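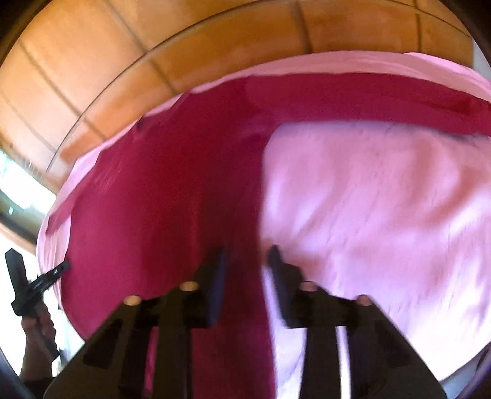 Savings groups are going on the phone, and taking their time over it

When I first sat in on a savings group in Sosa, the whole of the group's wealth lived in a metal box with three padlocks, and the three women who held the keys were not allowed to be related to one another. It took most of a morning to open the box, count what was in it, argue a little, add the week's money and lock it all up again. I was there to explain a mobile wallet and I don't think I got a word in until after lunch.

That was a while ago now, and the group I visited has since moved most of its money on to Lendeo, the shared wallet we have been helping to test with our friends at Brokex. I say most of its money, as the box is still there and still gets opened. The members like to keep the emergency fund in cash, so that somebody with a sick child at midnight can knock on a door and be helped without worrying about whether the network is up.

For those of you who are new to the newsletter (and a warm welcome to you), Lendeo works much like the box did. Three members each hold a code, and nothing leaves the wallet until all three have agreed to it. Everyone in the group gets a text message when money goes in or out, and the balance is read aloud at the start of each meeting, just as it always was. There is no app to download, and it works perfectly well on the sort of phone that has buttons and a torch.

By the end of January we had 184 groups signed up, with 2188 members between them, and I must say I'm rather proud of that. Some 63 of those groups had never dealt with a bank or a mobile-money agent before, and they are the ones who have kept Facundo Leiva and his field team busiest. Facundo had planned on two visits to each group. He is now making five, and he tells me that the fourth is usually the one where people start asking the really good questions – what happens if a keyholder moves away, who can see our balance, why is the fee different on small amounts.

That last question has come up so often that we took it back to Brokex, and I'm pleased to say the fee table is going to be simplified. Small deposits will be free up to a monthly limit, and the charge on cashing out will be the same whichever agent you go to. The new table will be printed on one side of a card, in large type, and we'll send a bundle to every group before it comes in. If your group would like it read over the phone in your own language, do ask, and we'll ring at whatever time your meeting starts.

Loans are the other thing I'm asked about, nearly every week. Maritza Villanueva, who looks after lending at Grirkia, would like to offer groups a top-up based on their own savings record, so that a group with a good year behind it could borrow a bit more at planting time. She is being careful, and I'm glad of it. We have all seen people tempted into three or four phone loans at once and left paying one off with the next. Maritza's idea is that the group borrows together and decides among its members who needs it, with a limit that can't be raised until the first loan is cleared. A small trial will begin once the fee changes have settled down, and we're still choosing the groups for it.

If you'd like yours to be considered, have a word with your field officer on the next visit, or write to me at the usual address. It helps to bring the group's record book along, paper or otherwise.

Filed under: Community Finance, Mobile Money

Contact the newsletter team | © Grirkia. All rights reserved. | Back to top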